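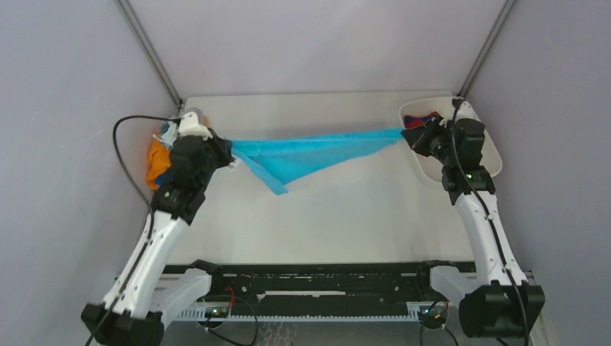 ## Stock fingers or Nivis pads for cloth?

**nermin_a**
Hi all, long post, sorry, get a coffee. I've spent most of July swapping fingertips on our two-arm folding setup at Stotolcombe, and I'd love to hear what you'd pick. We ran 400 picks with the stock fingers and 400 with the Nivis pads, same cloths, same Wirnix controller. The stock pair got 532... no, wait, that's my cycle count! Stock got 311 clean corner grabs, Nivis got 368. I was rooting for the stock ones too, they're so much easier to clean.

**vsevolod_z**
Lovely work, Nermin, but I'd be careful. Did both arms get the same pads? When two grippers pull an edge tight, the weaker one loses the corner and the other gets all the credit.

**nermin_a**
Both arms, yes! Corner to corner every time, pulled nearly taut before the fold.

**upendo.chege**
I have to disagree with the pad crowd (fondly). We wore through a set after 3468 cycles, and by the end they were dragging the fabric along when they opened. I'd slow the close and keep the stock fingers. Also, look at your cable slack before you blame any fingertip, a stiff loop at the wrist pulls more than you'd think.

**vsevolod_z**
3468 isn't bad for rubber, Upendo. Ours are on their second summer.

**upendo.chege**
On towels, though? Thin stuff is kinder.

**alper_gezer**
Could you try one of each, Nermin? Pads left, stock right, then swap.

**nermin_a**
Oh, I like that. I'll set it up after lunch and post the log here.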